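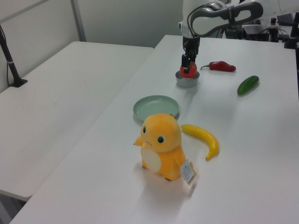
Figure 2. Tabletop with a robotic arm, its gripper closed on a tomato in a metal cup; a red chili pepper and a cucumber lie to the right.

We use cookies to improve your reading experience. Accept | Manage settings

Reading time: 8 min

4.2 Community use of the Tilldale venues

The operating agreement for the Tilldale arena and the adjoining swimming hall sets aside 30 hours a week in each building for residents. The agreement does not say which hours these must be. In practice the operator, Taselex, fixes the timetable every October, after the league clubs have sent in their training requests. Residents are offered what is left.

We compared the published timetable with the booking records for one full season. Most of the resident hours in the arena fell before noon on working days. The swimming hall was more balanced, with two early evening sessions and one on Saturday. Bookings followed the same pattern. Evening sessions in the pool filled almost 70 percent of the available places, while the morning sessions in the arena rarely reached half of that share.

Price played a smaller part than we had expected. The resident rate was the same at all hours, and the discount for students and pensioners was 50 percent in both buildings. Users we interviewed at the pool seldom mentioned cost. They spoke more often about the last bus to Meireles, which leaves before the late session ends, and about the booking page, which opens only one week ahead.

Medeiros, in his earlier study of the Traltudard velodrome, found that clubs gave back unused hours too late for anyone else to take them. We saw the same thing in Tilldale. Handball and volleyball clubs canceled sessions on the day itself in several weeks of the season, and the courts were recorded as unused. The agreement has no rule on notice, and Taselex does not charge for late cancellation.

The records have limits. They show bookings and not attendance, so a group of 12 that reserved a court for 20 counts as 20. School visits were entered under a separate code that changed during the season, and we left them out. Walk-in swimmers were logged by ticket type only, which means that we could not separate residents from visitors in that group.

4.3 Staffing outside event days

Opening a large hall for a few badminton players requires nearly the same staff as opening it for a full training day. The operator counts a duty manager and 2 attendants as the minimum for the arena. For the pool, lifeguards are added according to the number of lanes in use. These fixed costs explain why Taselex prefers to place resident hours next to school bookings, when the building is already open.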